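In Praise of the Boring Planner

My colleague Darnell Montoya believes every drawer is a perception problem. Give him enough pixels and a long enough weekend and the drawer will confess. I've spent 11 months on the Modo tool stack, and I think the drawer is mostly a bookkeeping problem, and that we keep buying better eyes for software that can't remember what it was doing.

Consider our logs. Between March and now we collected 2,357 failed pulls. Mariann Deák went through a batch of 793, a task for which she has been promised lunch. The bulk of them had a perfectly decent estimate of where the drawer edge was. Then the planner threw it away, because a new estimate had arrived that disagreed by a hair, and started over. And over. It was like watching someone re-park a car that was already between the lines.

The fashionable answer is a bigger model. Ours now draws a lovely mask around anything shiny, including the glare on the varnish, which it would very much like to open. I would trade it for a state machine that says "I am pulling a drawer" and stays convinced for 90 consecutive frames.

Aurelio Cuesta says this is how people talked before learning ate everything, and that I should get a cardigan. Fine. But his policy also has a timeout in it, and a retry counter, and a flag called really_done. That is a state machine. It's just one he is ashamed of.

My modest proposal is that we write the thing down, on purpose, before the fingers get anywhere near the furniture.

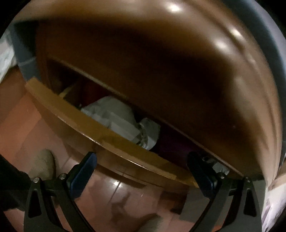 What Should Go in the State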